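Zusdale Community Kitchen
Opening walk-through, August
Checked by: Noelia Rivas
Started 6:40 a.m., before the first cooks came in

Key: OK = fine as found. FIX = needs work, see comment. WATCH = fine now, look again next month.

ENTRY AND HALLWAY

Front door closes and latches on its own: OK
Comment: The new closer is wonderful. Last month you had to hip-check that door and now it glides shut. Thank you to whoever at Roven came out so fast.

Floor mat flat, no curled corners: FIX
Comment: Back left corner is up again. I taped it for today. We should just buy a heavier one.

Exit sign lit, both bulbs: OK

Hallway clear to full width: FIX
Comment: Flour delivery stacked along the wall, bags up to my waist. I moved what I could. Pastor Street bakers, please bring a cart next time and take it straight to dry storage!

COLD STORAGE

Walk-in at or below 40 F: OK
Comment: Read 34 on the door and the same on the loose thermometer on the middle shelf. I love it when those two agree.

Reach-in no. 2: WATCH
Comment: 39. Gasket looks good and the door was shut, but somebody had packed the shelves tight against the fan. I pulled the trays forward and will check it again after lunch.
Later: 37 at 1:15 p.m. Leaving this as WATCH.

Raw meat on lowest shelf: OK

Everything labeled and dated: FIX
Comment: Much better than July. Two tubs of something green with no label, both tossed. If it was your pesto, I'm sorry, and it smelled great.

Inside release on walk-in door: OK
Comment: Tested with the door closed and me inside. Works with one push.

COOKING LINE

Hood filters in place and clean: OK
Comment: You can see your face in them. The evening crew did these and they deserve a cake.

Pilot lights, all burners: FIX
Comment: Front right won't stay lit. Knob removed and bagged, tag on the burner. Please don't borrow a knob from the next one over to get it going. Repair call is in.

Oven holds temperature: OK
Comment: Set to 400, read 400 after the second cycle. The old Zisemel just keeps going.

Fire extinguisher, class K, gauge in green, pin and tag present: OK

Suppression pull station reachable: FIX
Comment: Sheet pan rack parked in front of it. Moved. I'd like tape on the floor so the spot is marked, and I'm happy to do it myself if we have the yellow kind.

SINKS AND DISHES

Hand sink has soap, towels, hot water: OK
Comment: Hot in well under a minute.

Sanitizer strength: OK
Comment: Strips are getting low. There's a new box on the order sheet.

Dish machine final rinse: FIX
Comment: Gauge says 127 and this is the high-temp machine, so that's nowhere near where it should be. Ran it three times with no change. Use the three-compartment sink until the booster has been looked at. Sign is up on the machine, big letters.

Floor drain running freely: OK
Comment: No smell, no standing water. Huge improvement!

COUNTERS AND PREP

Surfaces free of chips and cracks: OK

Cutting boards: WATCH
Comment: The red ones are getting deep grooves. Good for another month, then I'd replace all six.

Knives stored on rack or in guards: OK
Comment: Every single one. I did a little dance.

Cords off the floor and away from water: FIX
Comment: Mixer cord was draped behind the prep sink. Rerouted to the outlet by the window, which has a GFCI. Pressed test and reset, both good.

Plants and decorations kept off food prep surfaces: WATCH
Comment: I like greenery in a kitchen and I'm not out to ban it. Pots belong on the sill or the pass-through, away from anything being cut or plated. Soil spills, and leaves drop into things. Same goes for loose produce: put it in a bin or on a board.

DRY STORAGE

Everything 6 inches off the floor: OK
Comment: Apart from the flour in the hallway, see above.

Signs of pests: OK
Comment: None. Traps checked and empty.

Heavy items between knee and shoulder height: FIX
Comment: Over thirty cans of tomatoes on the top shelf, the really big ones. I brought down what I could reach safely and left the rest for two people and the good ladder.

OVERALL

This is the best August sheet I've filled in here. Most of the FIX items are small and half are already done. Burner and dish machine are the two that matter, and both stay out of use until I sign the tags off. First aid kit needs blue bandages, medium.

N. Rivas
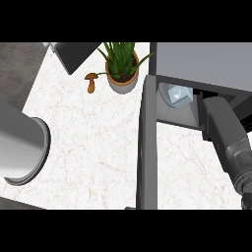 Counters and prep: potted plant and mushroom on a marble countertop.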